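从纸袋里取物：手把手示教与遥操作的数据差别
讲者备注（内部版，投影时关掉）

第1页　标题

不念标题。说明今天讲的范围：同一套任务，两种示教方式，录下来的数据有什么差别，训练之前要处理哪些东西。策略网络的结构不讲，有人问就指到最后一页的附录。

名称先统一一下，后面不再解释。Rodeck 是工位和安全控制。Nomov 是遥操作端，包括主手和转发程序。Meng 是录制格式和回放工具，项目内部叫顺口了，文档里也这么写。Dastitix 负责标注和质检。

第2页　任务定义

任务写成一句话：夹爪进入敞口纸袋，夹住指定物体，提出袋口，放到袋外的白色台面上，回到起始位姿。

强调“指定”两个字。指令里给的是物体名，袋里同时有别的东西，夹错了算失败，哪怕动作本身很干净。早期有一批数据没有记录指令，只记了动作，后来只能用来预训练视觉编码器，不能进策略训练。

物体的选择按接触性质来分，别按颜色讲：
硬而会滚的，球和圆柱；
软而有弹性的，海绵、毛绒玩具；
软而无固定形状的，布。

布最麻烦。夹爪闭合以后布的位置仍然不确定，同一个闭合宽度可能夹住一层，也可能夹住几层，还可能连袋壁一起夹住。这一类的成功判据单独写，放到第9页讲。

第3页　为什么用纸袋

讲短一点，一分钟以内。

纸袋满足三个条件：有侧壁，限制接近方向；会变形，每次碰过之后几何都不一样；便宜，坏了就换。料箱只满足第一条。料箱上训练出来的策略拿到纸袋上，主要的失败方式是沿着预想的直线下插，碰到袋口卷边以后继续往下压，把袋口压塌。

纸袋的代价是复位不可重复。我们不追求重复，只规定几条下限：袋口朝向允许变化，但夹爪必须能从上方进入；袋底允许有折痕和破口，但破口下面露出台面时要换袋；胶带只用黑色，固定在袋口边缘和转角，不贴在物体可能停留的位置。黑色胶带在俯视画面里对比度高，分割时容易剔除，代价是跟夹爪颜色接近，分割夹爪时要另外处理。

提示：如果听众是做仓储的，会在这里问自封袋和塑料袋。回答是没做。

第4页　工位

从固定视角看一遍工位的布局。左侧铝型材立柱，台面白色，右侧是浅灰色墙面。背景故意做得简单，训练时再用增广把背景换掉。

要点是线缆。灰色编织线缆从上方绕进夹爪，旁边还并行一根细的黑线。手把手示教时，手握在腕部，线缆会被手带着走；遥操作时没有这只手，线缆只受机械臂姿态影响。两种方式下线缆的形状分布不一样，网络能从线缆形状猜出数据来自哪一种方式。我们训练过一个小分类器，只看固定视角的上半部分画面，就能把两类数据分开。这件事后来影响了混合训练的做法，见第10页。
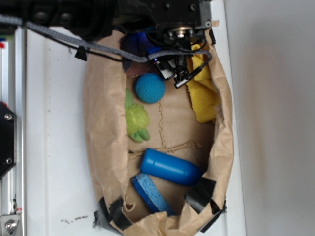

遥操作的时候，操作员主要看哪一路画面？

接近阶段看固定视角，进袋以后看腕部视角，切换由操作员用脚踏完成。自动切换试过，按夹爪高度触发，但纸袋高度每次不同，触发点总是偏早或者偏晚，操作员反映切换瞬间会停手，停手的片段又会被录进去，最后去掉了自动切换。

接着讲两路画面的时间戳。两路相机各走各的时钟，Meng 在写盘时统一换算到控制器时钟。换算参数每次开机重估，不要沿用上一次的。讲到这里停一下，这一条犯错的人最多：换算参数存在本地配置里，拷贝工位配置时会被一起拷过去，结果另一台机器的画面整体错开，肉眼看回放看不出来，训练出来的策略闭合动作系统性偏早。

第5页　方式一：手把手示教

也叫拖动示教，下面统一叫手把手。

控制器切到重力补偿，操作员一手握腕部，一手按夹爪开合按钮。关节角、夹爪宽度、关节力矩全部记录，本地控制环 1,000 Hz，写盘时降采样到相机帧率，原始数据另存一份。

优点讲具体的：
力的感觉直接。手握着腕部，碰到袋底能感觉到，操作员会自然地停住再闭合。手把手数据里，闭合前的接触力分布很集中。
上手快。新操作员当天就能录到可用的数据。
不需要网络，不需要主手，设备少。

缺点也讲具体的：
手和前臂进画面。固定视角里遮挡严重，遮的恰好是袋口那一块。
记录到的力矩里含有人的外力，不能直接当作执行时的力矩目标。
机械臂的惯量和摩擦没有完全补偿干净，操作员推动时会借力走弧线，轨迹带有明显的个人习惯。惯用右手的人，接近袋口时普遍从右侧绕入。

处理遮挡的办法是回放重录：把人移开，用记录的关节轨迹让机械臂自己走一遍，重新拍。硬物体回放成功率可以接受，软物体较差，布基本不能用。原因在物体的初始状态，复位再仔细，布的褶皱也不会一样。

所以手把手录的布类数据，画面里有手的就留着，打上标记，训练时只用腕部视角。手不进腕部画面，除非握得太低。握得太低的片段在质检时剔除。

第6页　方式二：遥操作

主手在隔壁桌，走 Nomov 的转发。端到端延迟上限设为 64 毫秒，超过就在元数据里打标记，不中断录制。中断录制的方案试过，操作员会在动作中途突然失去控制，恢复时主手和从手姿态对不上，比延迟本身更危险。

对不上的处理：Rodeck 的安全层在恢复时要求重新对位，主手慢慢移动到从手姿态附近，误差进入阈值才放行。阈值写在配置里，不要为了省时间调大。九月份有人调大过，恢复时从手跳了一下，夹爪撞到铝型材上的安装板，换了一套手指连杆。

遥操作没有力反馈。主手是被动的，只传位姿和开合量。操作员碰到袋底时只能从画面判断，判断依据一般是纸面开始移动，或者夹爪停止相对画面移动。两种迹象出现时接触力都已经不小了。因此遥操作数据里，闭合前的接触力分布宽，右侧有长尾。

有人会说加力反馈主手。成本先不谈，加了以后还要解决延迟下的稳定性，我们没有人手做。本页不展开。

速度缩放：接近阶段一比一，进袋以后缩到一半。缩放由操作员用按钮切换，切换事件要记录。早期没有记录切换事件，事后从速度曲线反推，反推结果不可靠，那一批重新录了。

第7页　腕部视角

这一页时间给足，很多问题出在这里。

腕部相机看到的是手指前方很近的一块区域。球、毛绒物体、布、纸的边缘挤在一起，尺度感基本丢失。固定视角里一眼能分清的两个物体，在腕部视角里可能只剩一块颜色和一段弧线。指尖有发光的垫子，青白色，照到近处的物体上，物体颜色会偏。颜色增广要考虑这一点，偏色是局部的，离手指越近越重，全局色彩抖动覆盖不到这种情况。

对操作员的训练里有一条：进袋后先看球面的明暗，再看手指的位置。亮的一侧受指尖光影响，会让人误判距离，习惯了以后才不会。

对标注来说，腕部视角里不要求画完整轮廓，只标目标物体可见部分，以及目标是否处在两指之间。后一项是布尔值，标注员之间的一致性最好，训练时作用也最大。 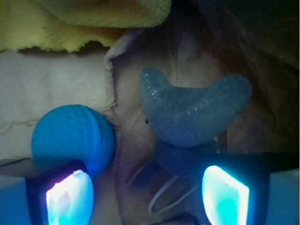
Dastitix 在质检回执里提过一条不同意见：是否处在两指之间不应该由人来标，应该用夹爪闭合后的宽度反推，宽度大于空夹值就算在两指之间，这样可以省掉整道工序，一致性也自然是满的。

这条意见我们讨论过，只采纳了一半。硬物体用宽度反推没有问题，已经改成自动标。软物体不行，薄布夹住以后的宽度和空夹宽度之差落在编码器噪声以内；海绵夹住一角和夹住中间，宽度可以一样，提起来的结果完全不同。另外，反推只能告诉你闭合之后的事，训练接近动作需要的是闭合之前每一帧的标签。把闭合后的结果往前传播多少帧，又是一个要调的参数。

回执原文在共享目录里，有兴趣的会后自己看，不在现场念。

第8页　录制流程

按顺序讲，不跳。

一、复位。袋子敞开，物体放入，不摆拍。放入时从袋口上方松手，让物体自己停住。球会滚到低处，这没关系。物体完全被布盖住时重新放，部分盖住保留。

二、起始帧。机械臂回到起始位姿，固定视角和腕部视角各存一张静态帧。静态帧用来查重，两段静态帧过于相似时，后一段降权，不删除。

三、下指令。指令由程序随机抽取并朗读，操作员不自己选。自己选的时候，所有人都会先拿最好拿的那个，布永远留到最后，数据里布就总是单独出现在袋里。这个偏差在第一版数据里非常严重，训练出来的策略只要袋里还有别的东西就不去碰布。

四、执行。没有时间上限，但超过一定时长会提示。提示音录在控制日志里，不录进音频通道，因为没有音频通道。

五、判定。操作员按成功或失败，不允许不按。失败的片段同样保留，标失败类型：夹错、夹空、滑落、带袋、碰撞。带袋指夹物体时把纸也夹住，提起时整个袋子跟着动。带袋在手把手里少见，操作员手上能感觉到重量不对，会松开重来。遥操作里常见。

六、松开重来的片段怎么算。这个问题每次都有人问。算一段，中间不切。重试动作是有用的数据，切掉以后策略就学不会重试。但是要标出第一次松开的时刻，训练时可以选择是否给第一次闭合之前的动作降权。

补充一条跟第六步有关的：夹爪在袋内空着悬停的时间，两种方式差别明显。手把手几乎没有悬停，人握着机械臂，悬着手会累。遥操作的操作员会悬在物体上方看画面，反复对位。悬停片段里动作接近零，占比高了以后，策略会学会不动。处理办法是按位移重采样，位移低于阈值的连续帧压缩成一帧，闭合和张开前后的帧不压缩。 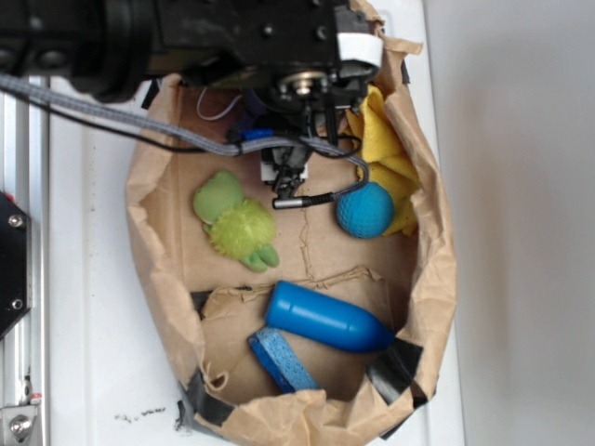

压缩要在时间戳换算之后做，顺序反了会丢掉相机与关节数据的对应关系，而且 Meng 的回放工具不会报错，它会按最近邻去凑。工具这个行为已经提了修改，目前的版本还没有改，先靠流程保证。

重采样以后，时间间隔不再均匀，凡是用差分算速度的地方都要改成读原始速度通道。检查一下自己的数据加载代码。

第9页　数据量和质检

数字只报下面几个。

录制总量 1,419 段，两种方式合计，失败片段包含在内。
其中 246 段在质检中退回，不进训练。

退回的原因按多少排序：时间戳换算参数错误，起始帧缺失，指令与动作不符，手握得太低遮住腕部画面。延迟超限的不算退回，只打标记。

指令与动作不符有一个细节。指令是蓝色物体时，袋里蓝色的不止一种，操作员拿了另一种。后来指令里不再用颜色，只用物体名，如“海绵”“圆柱”“球”。策略在部署时要听懂颜色，这部分由语言增广来补，把物体名替换成带颜色的说法，替换前检查袋内是否有歧义，有歧义就不替换。

布类的判据：提出袋口后，布与纸袋无接触，在空中保持到放下动作开始为止，算成功。布的一角拖过袋沿但最终脱开，也算成功，单独标记。最初的判据要求全程不碰袋沿，按那个判据遥操作几乎没有成功片段，后来放宽了。放宽前录的片段已经按新判据重判，重判记录在 Dastitix 一侧，我们这边只有结果。

毛绒玩具的判据和硬物体相同。唯一的补充是夹住绒毛不算夹住，提起后掉落的归为滑落，不归为夹空。

第10页　混合训练

先讲直接混合的结果：把两类数据合在一起训练，效果低于只用遥操作。原因前面铺垫过，网络能分辨数据来源。它先判断自己在哪一种方式下，再选择对应的动作习惯。部署时画面里没有手，网络一律当作遥操作，手把手数据中集中的接触力分布没有被利用上。

处理分三处：
固定视角裁掉上半部分，线缆的大部分不进网络。裁剪以后分类器的准确率下降，但没有降到随机水平，说明还有别的线索，可能是运动模糊，没有查清。
动作目标统一成末端位姿增量，不用关节力矩。手把手的力矩里有人的外力，统一以后这部分不再进入损失。
接触力作为辅助预测目标，只在闭合前的窗口内计算，手把手数据权重更高。

做完这三处，混合训练在硬物体上和单独遥操作持平，在海绵和毛绒物体上更好，主要是带袋减少了。布没有变化。

没有做消融的地方主动说：裁剪和辅助目标是同时加的，没有分开测。有人追问就承认，训练资源排不上。

第11页　选哪一种

给准备自己录数据的人几条可以照着执行的建议。

物体以硬物体为主，场地小，没有主手：用手把手，加回放重录。
物体以布为主：用遥操作。手把手录布只有腕部视角能用，不划算。
两者都有：先录一批手把手，给操作员建立接触力的感觉，再让同一批操作员转到遥操作。我们对比过顺序，先手把手再遥操作的人，遥操作接触力的长尾更短。样本小，只作参考，不写进结论。

操作员每录一小时换人。超过一小时以后重试次数上升，操作员自己察觉不到。上午录制安排在九点到十一点半，下午两点开始。午饭后的第一组不进训练，只作热身，这条是经验，没有数据支持。

第12页　遗留问题

逐条念，不展开。

袋口塌陷。夹爪进出多次以后袋口向内塌，接近方向受限。现在靠人工重新翻卷袋口，翻卷之后不算新场景，起始帧要重拍。

袋底撕裂。破口边缘翘起时会挂住海绵和布。目前规定露出台面才换袋，翘边不换。这条规定有争议，保留翘边增加了多样性，也增加了滑落类失败里无法归因的部分。

台面碎屑。纸屑和灰尘在白色台面上是黑点，差分法检测物体时误报。每组开始前擦一次台面，组内不擦，擦的时候不要碰到胶带。

夹爪侧的接头。接头朝向固定，夹爪贴着袋壁下降时接头先碰到纸。临时办法是在 Rodeck 里把接头一侧的可达区域收窄，代价是靠那一侧的物体只能斜着夹。换直角接头的图已经出了，等加工。

附录页　现场常见问题的回答要点

问策略网络结构：不是今天的内容，结构没有特别之处，主干是公开的做法，会后给配置文件。

问能否用视频里的人手动作代替示教：没有试。缺夹爪宽度和接触力，至少后面的辅助目标用不上。

问数据是否公开：目前不公开。Meng 的格式说明可以给，样例数据等 Dastitix 那边确认标注授权之后再说。

问为什么不用吸盘：毛绒和布吸不住，换工具又要重录。

问主手型号：见 Nomov 的接口文档，第一节。

设备注意：演示回放视频在本地硬盘，不要点在线链接，会场网络上次断过。回放窗口默认打开关节曲线，投影前关掉，右下角的按钮。翻页笔的电池带一节备用的。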